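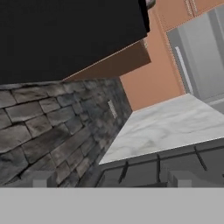 Simulated kitchen, week two: the wrist view

Aug 9, 2021

The club has finally moved off the tabletop block scene and into a full kitchen. Ruan Kekana set up the environment in May and left the rest of us to work out the control side over the summer. My part is the wrist camera, so most of this post concerns what the arm sees when it is near the stove.

The camera is fixed to the hand and looks out past both fingers. The gripper body takes up the bottom edge of every image. We considered masking it and decided against it, as the gap between the fingers is a useful reference for alignment. The cost is that the left finger is gray and so is a lot of the stone backsplash. At low resolution the two run together. Our first segmentation pass lost that finger whenever it was over the wall and kept the right one, which had the dark cooktop behind it.

Camera roll was the second problem. With the wrist turned, the counter runs uphill to the right and the refrigerator handle leans. The old code (Castora, inherited from last year's team) assumed the horizon was level and cropped accordingly. I removed the crop and now pass the wrist orientation in alongside the image. Castora is otherwise unchanged.

Rendering notes, for anyone on the team picking this up:

Thin objects break up badly. The cabinet handles have speckled edges, and so does the plate on the far part of the wall. Do not use either as a tracking feature.

The front edge of the marble is the most reliable line near the stove. It is bright, straight and sits against the dark stovetop. I fit to that first.

The stove grates are thin and black on dark gray. Edge detection finds the bars at the back and misses most of the others. I have not fixed this.

The refrigerator door has broad light and medium gray bands that look like reflections. The detector reads them as panel seams. Blurring before detection helps a little.

For testing I rendered 644 images from random wrist poses over the stove and ran the counter edge fit on each. It failed on 98. Most of the failures had the hand too low, with a finger covering the near end of the line. A minimum height on the approach should remove those, and I will rerun the same poses once that is in.

Next is the reach itself. Boersma, our planner, still treats the hood as having no volume, so it will happily route the forearm through it. Ruan has the collision mesh and says it needs to be simplified before the planner can load it in reasonable time. Until then I am keeping the start poses low and to the right.

The config files are in the shared folder under Saliditz. Pull before you edit, and leave the camera offset alone until I have written down how it was measured.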